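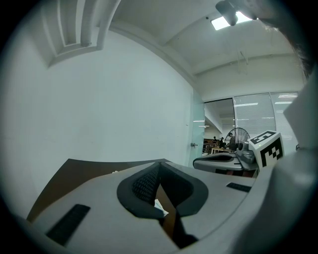
Clearing a jammed gripper slot

A grip that stops short of closing, or closes and then slips, is often blamed on calibration. Check for debris first. Paper scraps are the usual cause on the Pravier hand-held grippers, and a piece small enough to miss at a glance can sit at the bottom of the V-shaped slot for a whole shift.

We lost 38 recordings at the Diltmont site in September this way. The log showed the same closing error on every one, and two people recalibrated before Adjoa Bawa turned the gripper over and looked.

What you need

Blunt plastic tweezers
A lint-free cloth, dry
A flashlight
The session log

Steps

1. Stop recording and note the number of the last take. Ours was 336.

2. Switch the gripper off at the body and unplug it. Do this even if you only mean to look. A finger in the slot when the motor homes is a pinch injury.

3. Set the second gripper down out of reach. Keep your hands off its marker cube - a cube that gets bumped means redoing the tracking setup.

4. Turn the gripper over and shine the light into the padded opening. Look along the rim, across the mesh, then down to the point of the V.

5. Lift the scrap out with the tweezers. Pull toward the wide part of the opening. Do not use compressed air, which can drive paper under the mesh.

6. Wipe the rim and the black pads with the dry cloth. No alcohol on the pads.

7. Plug in, switch on, keep clear, and let it home. Open and close it 5 times with nothing in it.

8. Read the closing error in Parnach. If it is back under 4 counts, carry on. If not, repeat from step 2 once, then tag the gripper out and send it to Ayaaba for service.

Sorting the bad takes

Go back through the log to the first take where the closing error jumped. Mark everything from there to the stop as suspect. Don't delete any of it - the camera data may still be usable.

Last updated 2024-04-21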